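4.2 Holding a thin tool above a cluttered board

Most of our trouble in the early months came from the stick and very little of it from the drum. A drumstick is light and slender, and once the fingers have closed on it the planner has to treat its far tip as the new end of the arm, so that a small error in the grip grows into a rather large one at the drumhead. The Basomeck planner therefore estimates the stick's axis afresh after each grasp and passes the corrected tip position to the Eltora controller before any downward motion is allowed (Figure 4).

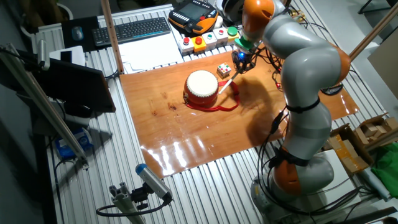

Figure 4. The arm with the drumstick in its gripper, the tip close to the board beside the drum. The small cube and the red strap are treated as obstacles.

4.3 Finding the stick again

When the stick is lying on the board, the perception module has to find it before anything else can happen, and we confess that we were a little too hopeful about this at first. The varnish throws back the overhead lights in bright streaks, and a white stick next to a bright streak is not an easy thing to pick out in a depth image. Our first detector, borrowed from the Chidiac toolkit, would quite happily offer the planner a reflection to grasp.

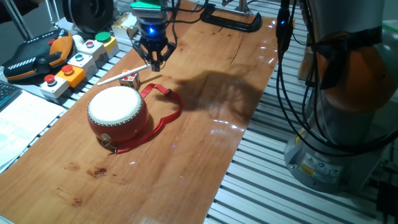

We settled in the end on a fairly homely remedy, suggested by Prasert Pongsiri, in which the detector proposes up to 16 candidate line segments and keeps only those that appear in two successive views. Shadows are handled in the same way, with the arm's own outline projected onto the board and masked out. The segment network was trained on 2,000 labelled views from the Nultdale set, and we kept back a further 300 for tuning the thresholds, which we would gently advise anyone repeating the work to do by hand.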